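Night Strips 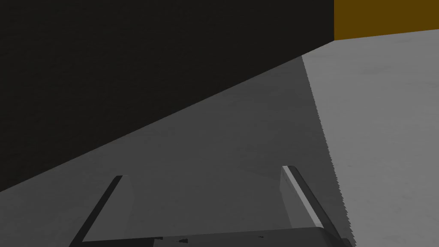 The monitor room at Bromcombe General was on the second floor, behind the linen store. I started there in October, on nights. The job was to sit in front of the screens and watch the heart rhythms of patients on three wards, and to call the nurse when one of them went wrong.

Training took 11 shifts. The woman who taught me had done it for most of her working life. She went over sinus rhythm, then atrial fibrillation, then the blocks. Second degree gave me trouble. In one kind the gap gets longer and longer until a beat drops. In the other kind the gap stays the same and the beat drops anyway, and that is the one you pick up the phone for.

"Measure it," she said. "Don't look at it and decide. Measure it."

She gave me her calipers when she retired. They were steel and the hinge was stiff.

The man in bed 349 came in from Wosa, out past the quarry, after he fainted in his driveway. I never saw him. I knew he was 71 and that he had been a bus driver, and I knew his rhythm, a slow sinus with a long PR. His rate ran in the fifties when he was awake and dropped to 44 when he slept. I ran a strip every four hours and measured it and wrote the number on the sheet.

On his third night, a little after two, he dropped a beat. I printed it. The gap before it was the same as the gap before that. I set the calipers on the paper and walked them along, and they landed on every P wave, including the one with nothing after it.

I called the ward. The nurse said he was asleep and looked fine.

"He dropped a beat," I said. "The PR is fixed."

"One beat?"

"One so far."

She said she'd take a look at him. I heard her put the phone down on the desk without hanging up, and then her shoes. While she was gone he dropped two more, and then he stopped conducting at all. The P waves kept marching across the top of the screen, and underneath them his ventricles went along on their own at 31. The alarm went off. I shouted into the phone, which did no good, and then I called the code.

After that all I had was the screen. The line jumped around when they moved him. Then I saw pacing spikes, small ones with nothing behind them, and somebody must have turned the current up, and each spike had a wide beat after it. The rate said 70. It stayed there.

The nurse picked up the phone at ten to three.

"Are you still on?" she said.

"Yes."

"He's going down for a wire. You can take him off your board."

I mounted the strips in order, signed the sheet and cleared his name. Bed 350 was due at four.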